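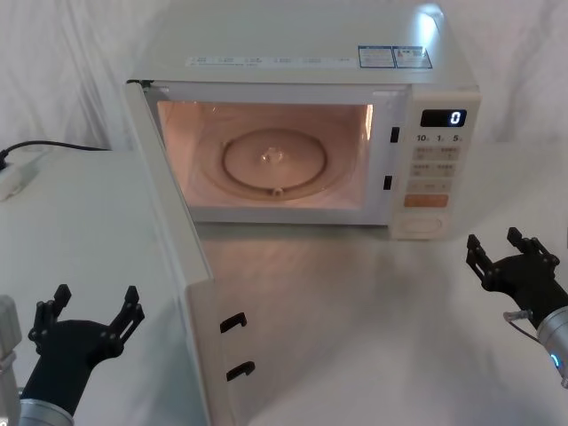 The bug report was only one line long. "It closed the door and then it closed the door again." For the planning group at Todinport this line became three weeks of work, and in the end a rather large change in how their software decides what to do next.

Todinport does not build arms. The company writes Clusine, the layer which sits between a request in plain language and the motor commands, and its customers run it on whatever hardware they own. Inside Clusine there is a task planner, a state estimator and a library of short motions, which the staff call skills. Opening a microwave is one skill. Closing it is another. Waiting until a thing has happened is, strangely, the hardest of the three.

"People think that grasping is our problem," says Musyoka Urio, who has led the planner work since March. "Grasping is fine. Our problem is that the planner believes too quickly."

He explains it with the door. In the older version, a skill reported success when its motion was completed. The arm traveled along the planned path, the path ended, and the planner wrote "door closed" into its list of facts. If the latch had not caught, the list was wrong, and every following step was built on a wrong list. The planner could then start to look for a button that makes no sense to press. A second module, which looked at the pictures, would discover the open door and ask to close it. So the door was closed again, and sometimes again.

The new version separates the two things. A skill may now say only "I have finished moving." The fact about the world must come from somewhere else, and for this the group wrote a set of small checkers. Each checker answers one question. Is the door open? Is the inside light on? What does the display show? They are not large models, and Urio is a little proud of this. A checker that cannot decide is allowed to answer "unknown," and then the planner has to pay for a better look.

The word "pay" is meant seriously. Every look has a cost in milliseconds, and the planner weighs it like any other action. The head camera is cheap, as it is always running and sees both arms together with the appliance. The wrist camera is more expensive, because the arm has to be moved to a useful place first. But from the wrist one can read a control panel much better. The budget for a single check is 400 milliseconds, and when it is used up the planner must choose - move closer, or continue with the fact marked as uncertain.

The reading of panels brought its own difficulty. A label like "10秒" is easy for a text reader, but a label is only ink. It tells the software what a button or a row is about and does not tell what state the oven is in. A zero on the display can mean that the oven is idle, and on another model it could mean something else. So Clusine keeps a short profile for every appliance, written by hand, in which such meanings are stored. The profile for the microwave has 29 lines. One of them says that the oval button at the bottom of the panel releases the door, which matters when the planner wants to open it without pulling at the edge.
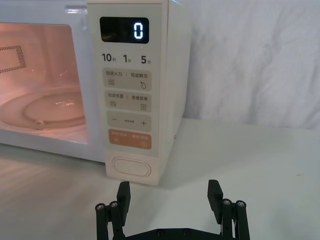 Kuo-hua Tai objects that a profile written by hand is exactly the thing this field has promised to remove, and that 29 lines for one oven will become a full-time job when there is a kitchen full of them. The better way, in Tai's opinion, would be to let the system press, watch and write its own profile.

Urio does not disagree completely. His group has tried it, in a branch named Rizzi, and the profiles it wrote were readable and mostly correct. The wrong lines were hard to find, however, because they were written with the same confidence as the right ones. For now Rizzi proposes lines and a person accepts them or throws them out.

The test suite has grown in the meantime to 2,606 recorded episodes, which are replayed each night against the newest planner. Replay cannot show if an arm would have succeeded. It does show if the planner would have believed the wrong thing, and the group reads this number first in the morning. The one-line bug report is in the suite too, as episode 3.

Godoris, the tool with which the engineers view these replays, will be given to customers in the next release. It draws every fact as a colored bar over time, with a gray part wherever the answer was "unknown." Urio says that he has learned to like the gray. When a customer sends him a replay without any of it, he asks them to check that the cameras were connected.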